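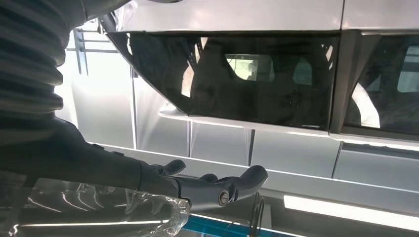 Slide 1. Sleeved arm and two-pronged gripper beside the vehicle body, Bovwood open day, Randesow.

Leave slide 1 up while people sit down. Start when the doors are shut.

Good evening. I went to the open day at the Bovwood works in Randesow in March, on a Saturday, and tonight is a report on what I saw and what I was told. I don't work for Bovwood and they haven't checked these notes. Twenty-five minutes, then questions. Stop me if I use a word you don't know.

Point at the slide. The dark ribbed thing on the left is the sleeve over the arm. The black part at the end is the gripper. Behind it you can see the side windows of the vehicle and the silver sill below them. Have that in mind for the middle part of the talk.

Slide 2. Getting in

The works is at the edge of Randesow, past the retail park. Tickets were free but you had to book a slot. Mine was 10.30. They had 170 visitors booked over the day, in small groups, each with a guide from the shop floor. Ours had been there since before the robots and was happy to talk about both.

Safety glasses for everyone, flat shoes, phones away unless you were standing in a marked area. Bags went in lockers. There was a short film in the canteen, which I won't repeat.

Slide 3. The layout

Hand-drawn plan. Apologies for the scale. Go round it clockwise.

Door, stores, then the body bay, then trim, then the rework area at the far end. The tour goes the same way as the vehicles do. The robot cell we spent most time at is between the body bay and trim. They call it Fikre. I asked what it stood for and was told it doesn't stand for anything, it was the name on the project folder.

Say here: Bovwood is not a large car maker. They fit out vehicles in small batches for other firms. The batch going through at the time was 50. Next batch, different vehicle, different fittings. Come back to this on slide 6.

Slide 4. What Fikre does

One arm, one gripper, one job at a time. On the day it was picking small fittings from a tray and offering them up to the vehicle body, with a person doing the final fixing from the other side of the cell. The person and the arm are never in the cell together. There's a gate, and if the gate opens the arm stops. They showed us this twice. It stops quickly and with very little noise.

Pause. Someone usually asks about speed. It is slow. I was expecting the sort of thing you see on television with sparks and a lot of swinging about, and Fikre moves at the pace of someone carrying a full cup of tea. The guide said it could go faster and that they had turned it down after the first month. Too many dropped parts.

Slide 5. Back to the first picture

Put slide 1 up again.

Two things to talk about.

The sleeve first. Ribbed like an accordion, so it can bend with the arm. Ours was told to us as a cover that works both ways: it keeps dust and grit out of the joints, and it keeps the arm's hard edges away from the paint. A sleeve gets changed when it wears, and the fitter who does it said the job takes most of a morning. It's the folds on the inside of the bend that go first.

Then the gripper. Two curved prongs, the longer one nearest to us. The round metal piece with the silver rim is set in the side of the body. I had imagined something closer to a hand. The guide's view was that every extra moving part is something else to mend, and that a simple gripper and a well-made tray will do most of what they need. They have others on a rack for different fittings and swap them by hand.

Slide 6. Why a small works bothers

This was the part I found most useful, so don't rush it.

With a batch of 50 you might think it isn't worth setting up a robot at all. I put that to the guide. The answer was that it wasn't, to begin with. Setting up for a new vehicle used to take them longer than doing the work by hand. What changed was the planning software, a package called Mundon, which lets them work out the arm's path on a screen before the vehicle arrives. They then run the path in the cell with nothing in the gripper, then with a dummy part, then with the real one.

They ran all three for us. On the dummy run the arm stopped short and waited. A message came up on the panel, the operator read it, moved the tray a little and started again. No fuss made about it. I'd have liked to know how often that happens in a normal week. I asked and didn't get a figure, so I don't have one for you.

Slide 7. The people

Expect questions on jobs. Say what I was told and say that it is what I was told.

The works employs 100 people. According to the guide, no posts went when Fikre came in. Two fitters retrained as cell operators and now do the path planning as well. One of them was running the cell during our slot. She said the work is easier on her shoulders and harder on her eyes, and that she misses having somebody next to her to talk to.

I also spoke to a trim fitter in the canteen who was less keen. His complaint was that when the cell is down, his section waits, and when the cell is up again they are expected to catch up. Fair point, and I didn't hear a reply to it from the management side.

Slide 8. What I would have changed about the visit

Short slide.

The viewing line is too far back for anyone at the rear of the group. There is a screen but it was showing the company logo.

The guide had no microphone. Near the compressors I lost a good half of what was said.

More time at the rework area. We got a couple of minutes there, and that is where you'd find out what goes wrong.

The tea was good and there was enough of it.

Slide 9. If you want to go

Bovwood hope to do another open day in the autumn. No date yet. Booking is through their own website, and it filled up quickly last time. Step-free all the way round apart from the canteen, which has a lift. No under-twelves on the shop floor.

School groups can ask for a weekday visit. I have the contact sheet at the front, please take one and pass the rest back.

Questions

Likely ones:

Cost of the arm - wasn't told.
Does it use a camera to find the parts - the tray holds them in known places, that's all I was shown.
Has anyone been hurt - I asked, the answer was no.
Can it do the other side of the vehicle - yes, they turn the vehicle round.

Finish by 8.15, the hall is booked after us. Chairs back against the wall, please.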